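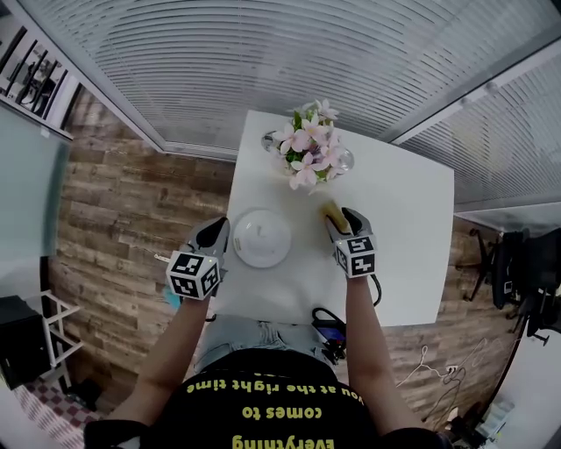 How long does it take to finish Sukska if you don't touch the side quests?

Nine hours, if you're stubborn and you save often. Llinos Pugh, who wrote nearly every word of it, would prefer you took 30, and she has hidden most of her best jokes in places a hurried player will never go.

Sukska is a fantasy role-playing game of the old sort. You get a party of four, a map with a suspicious amount of fog on it, and a tower at the end with somebody unpleasant at the top. The unpleasant party is Vaughan, a sorcerer who can't be hurt by swords, spells, poison or the large rock that my party spent most of an evening pushing up a hill.

"People hate the rock," Pugh says. "I get mail about the rock. I gave it 300 hit points and a name, so of course they thought it was important."

It isn't. Vaughan can only be beaten by winning an argument with him, and the arguments are picked up all over the map, from farmers, innkeepers and one very bitter ghost. Arrive with too few and he talks you back down the stairs. I was talked down the stairs four times. On the fifth I won on a point about grazing rights.

"That's a strong one," she says. "He has no answer to grazing rights. He's never been outside."

She started writing the game in May, between jobs, with an engine she describes as "mostly held up by comments saying do not delete." The first script had 398 separate lines for Vaughan alone. The finished one has 2201, and she can still recite a worrying number of them. She did several over the phone, in the voice.

The healer, Imier, came late. For months the party had no healer at all, and testers kept dying in the second swamp. Pugh's fix was to add a priest who heals everyone a little and complains about it a lot.

"I meant him to be annoying enough that you'd buy potions instead," she says. "Then the testers wanted to marry him. So I had to write that too, and he complains through the wedding."

The music is by Sonico, a duo she found through a friend and has never met in person. They sent her a battle theme so cheerful that she moved it to the fishing screen and asked for another. The second one was sadder than she wanted, but she was out of money, and it does give the rat fights a certain dignity.

I asked about the ending, which has split the players who have reached it. Once Vaughan loses the argument, he asks whether he can come along. Say yes and you get about 200 more lines of him being wrong about everything on the walk home. Say no and the credits roll over a shot of him shutting the door.

"I've never picked no," Pugh says. "I wrote it, I tested that the door closes, and I went and made tea."

She is working on a patch now. It fixes the boat, rebalances the swamp and gives the rock one line of dialogue – she won't tell me what it says, only that you have to push it all the way up to hear it.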